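Notebook, 29 November 2021
Cell 2 rehearsal, Tiststead shop

Whole morning in the simulator with Marlene and I'm still buzzing! The crew gets to try the new handling job on screen first, and that changes everything about how we plan shifts. We began with the outdoor model, night lighting, wooden pole standing close by the left finger.

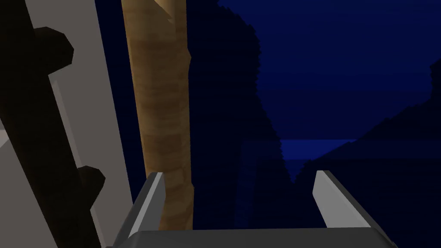
Indoor model

Fingers wide open again, nothing held. Cremilda has hung windows by hand since Stikodel opened, and she had opinions on how close the wrist should come to a dark wood surround. 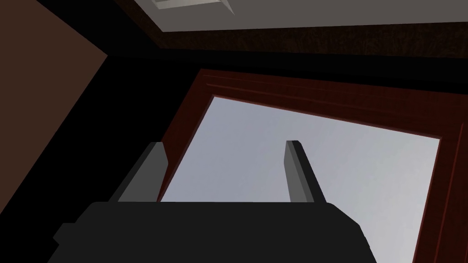

She wants the approach slower — and she wants the hold button on her side of the bench. Both go on the list. Under the Holanda plan she moves from lifting to setting up and checking, same pay grade, with 38 hours of training. She asked who covers the bench while she's in class. Good question, no answer yet.

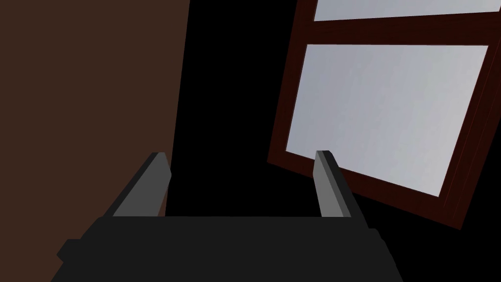 Open gripper and maroon window frame, view tilted.

Back outdoors for the pole. Marlene drove, I took notes and drank her coffee. She thinks roughly 40 practice runs each before anyone goes near the Stokberg arm, and I'd happily do double (it's fun!).
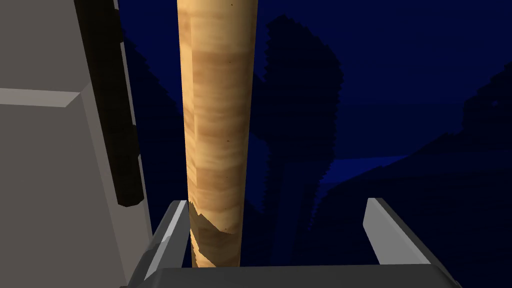

PEOPLE AND SHIFTS

Two on days, one on evenings through the changeover. Cremilda to write the setup sheet in her own words. Ask about ticket 649, still open.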